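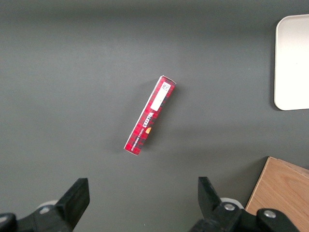 Jiang Wunberg
Product data editor, Floncombe

Walkers slim carton, red tartan
Vavent list no. 189

Long, narrow cardboard carton in red tartan, with the brand name in white capitals along its length. A line of smaller white lettering runs beside the name, next to a small orange-gold emblem. The white label near one end carries a square black-and-white code for scanning.

Ordering
Sold singly or in packs of 9. Mixed packs are not available on this line. Orders placed before 2 pm leave the same day.

Storage
Keep flat in a cool, dry cupboard, away from strong-smelling goods. Do not stack other stock on top - the long sides crush before the ends do. Cartons may be stored on edge if supported at both ends.

Labels
Leave the white label in place until the carton is sold. Returns without a readable code are booked in by hand and take 2 working days longer to credit.

Ingredients and allergens: refer to the printed panel on the carton supplied.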